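**Prornanell is looking for people to take part in a block placement and table covering study.** Sessions are held at the Borkham workshop building, second floor, through August. Reference for all correspondence: 3061.

## Purpose

Prornanell prepares tabletop layouts for sorting and placing tasks. A layout consists of a table, a printed fabric mat and one or more small wooden blocks. The mat serves as both cover and reference pattern: its printed lines and colored areas are used to state where a block should go.

We want to know how accurately people place a block when the target is given in words only, for example "on the white area, just above the horizontal line." We also want to know how much wrinkles in the fabric affect the result. Earlier trials used a plain gray cover with a ruled grid. Participants found the grid easy to read but lost their place when they looked away from the table. The present series uses large areas of color separated by thick black lines. 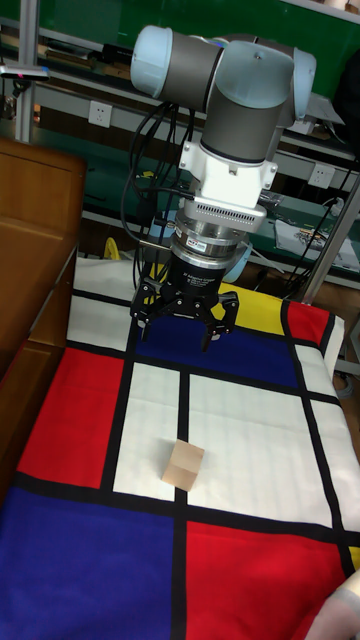
*Page last changed: August. Replaces the July version.*

The mat has red, blue, yellow and white rectangles of unequal size, in the manner of a Mondrian painting. The block is light tan wood and close to a cube. Placements are described by the color of the rectangle and the nearest black line. Where two rectangles of the same color share a line, as the white ones do, the instruction names the line first and then the side.

The mat is not ironed or stretched between trials. Faint ripples in the white areas are part of the test condition and should be left as found unless the instruction sheet says otherwise.

## What participants do

Each session lasts 85 minutes, including a break. The work is done standing at the table.

1. Read a printed instruction and place the block by hand.
2. Step back to the marked line on the floor while the position is recorded.
3. Remove the block and return it to the tray.
4. Repeat with the next instruction.

After the break, the mat is turned and the same instructions are given in a different order. In the last part of the session you will write your own placement instructions for positions shown to you on a printed plan. These are later given to other participants, so legible handwriting is needed. A keyboard is available on request.

There are 100 placements per session. Speed is recorded but has no effect on payment.

## Who can apply

- Age 18 or over.
- Able to stand for most of the session. A high stool can be provided; state this when you apply.
- Able to tell red, blue and yellow apart without aids other than ordinary glasses or contact lenses.
- Fluent in written English.
- No previous participation in the Marciniak mat series. Those who took part only in the plain cover trials may apply.

Left-handed applicants are especially welcome. The current group contains too few for a useful comparison.

## Conditions

Sessions start at 9:15 a.m. and 1:30 p.m. Please arrive with short or rolled sleeves, as loose cuffs drag on the fabric and shift the block. Rings and bracelets must be taken off before the first placement. Drinks are kept in the corridor.

Payment is made by bank transfer after the session. Participants who leave early are paid for the time completed. Travel within the Borkham area is refunded against receipts.

We store your age group, dominant hand, placement results and written instructions. Names are kept separately from results and deleted when payment has cleared. You may withdraw your results at any time before then.

## Also open: table preparation assistant

One part-time position, 11 hours per week, for the length of the series. Duties are laying and aligning mats, checking blocks for chipped edges, filling in the condition sheet for each table and packing used mats for the Clorska storeroom. Training is given on site. Experience in textile handling, stage setup or exhibition work is useful but not required. The assistant may not also be a participant.

## How to apply

Write to the Prornanell study desk, quoting reference 3061 and stating "participant" or "assistant" in the subject line. Participants should include their dominant hand and preferred starting time. Applicants for the assistant position should attach a one-page summary of relevant work and the hours they are available.

Places are filled in order of receipt. Confirmed participants receive the room number and the consent form by return mail. Bring the signed form with you; copies are not kept at the front desk.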